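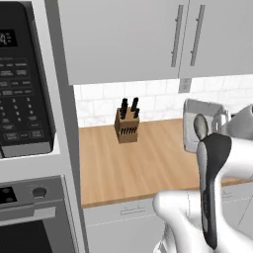

Lunch Hour Loses a Half

Starting in June, the cafe on the second floor of the Brito building will close at 1:30 instead of 2. Management calls this "tightening the window." Those of us who eat at 1:45 call it something else.

The cafe sold 600 lunches last month, most of them before 12:30, and the late crowd came down to a handful of regulars and whoever was stuck on the Midis call. Osvaldo Mendonça, who runs the kitchen, would like it known that he has nothing against the regulars. He would also like them to stop asking if there is any soup left. There is never any soup left.

The price of the daily plate stays at $12. The small salad goes up to $6 and, we are told, will be the same size, a claim Gil-soo Seol in billing plans to check with a ruler.

Late eaters may order by 11 a.m. and pick up a boxed lunch at the side counter until 3. Write your name on the order slip so it can be read. Last spring a turkey sandwich went unclaimed for two days under the name "Bnnf," and three people have since said it was theirs.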